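# Chapter 5: Picking Up Soft Things

I used to start this chapter with a page of math about friction. My students skipped it, and after a while I did too – so we'll start in a bedroom instead, with a pile of laundry. 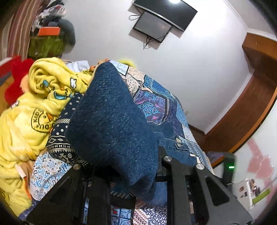

## 5.1 Why cloth is harder than blocks

If you've come straight from Chapter 4, you and your team can now grab a wooden block, lift it, and put it down on a taped square. Nice work! Blocks are wonderful to practice on because they stay the same shape no matter what you do to them. Squeeze a block and it's still a block.

A knitted blanket doesn't play along. Fold it, hold it up, and it droops wherever it feels like drooping. Put it on a patchwork quilt, next to a yellow fleece and a denim jacket, and now you also have the problem of telling where one piece of fabric stops and the next one starts. You can do that in a blink (well, most mornings). Your program has to be taught.

When I ran the after-school robotics club in Prunatville, the team that took this on was Sanne Verhoeven, Alper Sezer and Juraj Rusnák. They'd signed up for the October round of the Raltent Challenge, and the task that year was "tidy a bed." They figured it would take them 2 meetings. It took them most of the fall, and I'm going to borrow their notebook all through this chapter, mistakes included.

The first entry is in Alper's handwriting: "Closed on blanket. Got blanket AND quilt." If you only remember one line from this section, make it that one. When two hard fingers close on a soft thing lying on another soft thing, they tend to pinch both. We call this a **double grab**, and you'll get plenty of them.

## 5.2 Where to pinch

Sanne's idea was to stop going for the middle. The middle of a folded blanket is thick and round, and the fingers have to open very wide to get past it. A fold or a raised edge gives you something narrower to close on, and you can come at it from the side without pressing down into the bed.

Juraj didn't agree, by the way. He thought edges slipped too easily, and with a fleece he had a point. They argued about it for a whole meeting and then did the sensible thing and tested both, 20 tries each way, same blanket, same person holding the gripper. I'd like you to do the same before you read their results in Section 5.4 – your fabrics are different from theirs, and so are your fingers!

**Words to know**

- **Double grab:** closing on two layers or two items when you wanted one.
- **Drape:** the way a fabric hangs when it's held up.
- **Approach angle:** the direction the fingers come from before they close.

**Before you start**

1. Find a bed, a couch or a big table, and cover it with a quilt or bedspread.
2. Add at least one thick item, one thin item and one with buttons or a zipper.
3. Don't smooth anything out. Messy is what we want.
4. Draw a table in your notebook with columns for the item, the approach angle and what you ended up holding.

Leave the last column wide. Alper didn't, and his notes run up the margin and onto the back of the page.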